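Setting up our Kodavine table in the Gurnier hall today. Going to post as we go so the people doing the next one have something to work from.

1/ Doors for exhibitors opened early in the morning. The loading side is at the far end from where our spot is, so everything has to come the length of the hall. One cart, 3 trips. Next time I'd ask for 2 carts.

2/ Our spot is number 505. The numbers are on small stickers on the floor and half of them had already been covered by other people's boxes. We found ours by counting back from the corner.

3/ What we brought: one folding table, one cloth, two stools, the sample trays, a box of printed cards, tape, scissors, a power strip, blue gloves for handling the samples, paper bags for visitors. The stools came from Borkowska, the rental place. They were fine. One has a short leg and got a folded card under it.

4/ The cloth is too short for the front. It was cut for the old table. If you stand at the side you can see all our empty boxes underneath. We pulled it forward and left the back bare, and that works as long as someone stands behind it.

5/ Power. The outlet is in the floor under a metal flap and the flap doesn't close with a plug in it. We taped the cord down flat toward the back. Bring the wide tape. The narrow kind came up again before we had finished the table.

6/ Sample trays go on the left, cards on the right. We had it the other way at the Jarnon fair in July and people kept setting their coffee on the cards.

7/ Someone asked how long the setup takes. 55 minutes from the last cart trip to the table being ready. That includes looking for the scissors, which were in the bag with the stool receipt.

8/ Labels. We printed them at home and the color came out darker than on the screen. You can still read them at arm's length. From the aisle you can't, so I wrote the two main ones again by hand with a thick marker.

9/ Gloves: bring the large size only. The medium ones tear at the thumb when you pull them on in a hurry. Change them when you switch trays and keep a bag under the table for the used ones.

10/ Packing the paper bags ahead of time was a good idea. Card in first, then the sample, then fold the top over twice. We did the first batch last night at the kitchen table and the rest here on the stools. The ones from last night look neater.

11/ The hall gets very bright by the middle of the morning. White steel overhead, lattice all the way down, and a lot of light with it. Anything shiny on the table gets a glare. I turned the trays a little and it was better. 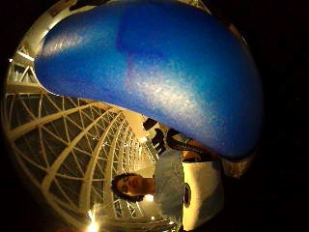 12/ It's also loud in there once it fills up. Voices carry up and come back down. If you want to explain something to a visitor, come around to the front of the table and stand next to them – leaning across doesn't help.

13/ Food: the line at the counter was long by noon. We had sandwiches with us and ate in turns behind the table. Bring more water than you think. The nearest tap is past the coat check.

14/ Things to fix before the next one: longer cloth, wide tape, a second pair of scissors, labels in bigger type, something to stand the cards up so they don't slide.

15/ Things that can stay home: the tall sign. It doesn't stand straight on that floor and we ended up laying it flat behind the boxes.

16/ Someone wanted the bag size. They're the small white ones with no handle. The ones with a handle cost more and don't stack, and most people put the thing straight into their backpack anyway.

17/ Packing up starts at six. Trays get wiped and go in first, flat, then the cards on top. The cloth goes around the trays. Stools go back to Borkowska tomorrow before noon – I have the receipt in my coat pocket this time.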